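Measuring Star Brightness From a Parking Lot
Final report, Observational Techniques project
Thursday, March 20, 2025

Why I picked this

I signed up for the variable star project mostly so I wouldn't have to do the radio one (sorry, radio people), and I ended up liking it way more than I expected. The idea is simple enough. You take a bunch of pictures of a star that changes brightness, compare it to a few stars nearby that don't, and plot what you get. My star was a short period eclipsing binary, two stars going around each other so close and so fast that you can catch a full dip in one night if the weather plays along. The weather did not play along very often.

My partner was Joaquín Riquelme, who handled the mount and the pointing while I did the camera and all of the processing. Helge Tangen was our project supervisor and lent us the small refractor we used for the whole thing, which the department calls Werkach after whoever donated it. It's an 80 mm scope, so nothing fancy, but for a star you can find in binoculars it gathers plenty of light.

The site

We observed from the upper parking lot at Stistwood, on the north edge of campus. It's not dark. There are sodium lamps along the road and a big white floodlight on the gym that goes off at 11 on weeknights, and you can see the jump in our sky background when it does. I left those frames in because the comparison stars get the same sky glow as the target, and once you subtract the background around each star the jump mostly goes away. Mostly! There's still a little wiggle there and I come back to it below.

We had planned on six nights in January. We got three. One of those was hazy by the end and I only used the first half.

Taking the data

Every exposure was 20 seconds through a green filter. I tried longer ones on the first night and the brightest comparison star saturated, so that whole first hour was useless for anything but practice. After that I put the scope a tiny bit out of focus on purpose. It looks awful on the screen (like little fuzzy donuts) but it spreads the light over more pixels, so no single pixel fills up and small tracking errors matter less.

Joaquín did the polar alignment, and he got a lot faster at it between night one and night three. On the first night the field drifted enough that we had to recenter twice, and there are gaps in the light curve where we did that.
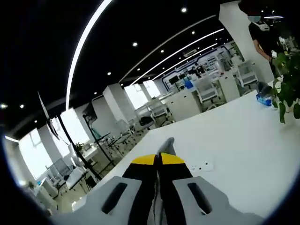 For calibration I took darks at the end of each night with the cap on, at the same temperature and exposure as the real frames. Flats were more of a pain. We tried twilight flats on the first evening and were too slow setting up, so the sky got dark on us. For the other two nights I stretched a white T-shirt over the front of the scope and pointed it at the dawn sky, and those came out fine. You can't touch the focus or rotate the camera between the flats and the data, or the dust rings stop lining up. I know this because I rotated the camera once.

Processing

All together I kept 1,032 frames. I did the photometry in a set of Python scripts that I named Sadis, for no good reason, and which grew from one file into something I'm a little scared to open now. It subtracts the dark, divides by the flat, finds the stars, adds up the light in a circle around each one, and takes off the sky measured in a ring outside that circle.

Picking the circle size took longer than writing the code. Too small and you lose light when the seeing gets worse, too big and you're adding up a lot of noisy sky. I ran the same night through with a bunch of radii and kept the one where the two comparison stars, divided by each other, scattered the least. That was 11 pixels, and I used it for all three nights so they could be compared fairly.

Helge suggested I check against the tables in the Pattinasarany handout from last term's class, which has worked examples with the noise broken down by source. Our comparison star gave a total of some 4,000 counts above sky on the faint end, and my scatter came out a bit worse than photon noise alone says it should. I think the rest is scintillation plus flats that weren't quite good enough.

Results

We caught one complete primary eclipse, on the second night, and the going-down side of another on the third. Folded together on the published period they line up really nicely, and seeing that plot come up was the best part of the project for me. The middle of our eclipse was a few minutes later than predicted. I'd love to say the period is changing, but with one good minimum and the gym light switching off partway down the slope, I wouldn't bet on it.

What I'd change

Take the twilight flats first and set up everything else after. Start earlier, so there's a flat stretch of light curve before the eclipse to pin down the baseline. Write down the computer clock offset every night (we only did it on two). Joaquín wants to try again in the fall with a red filter, and I've already said yes.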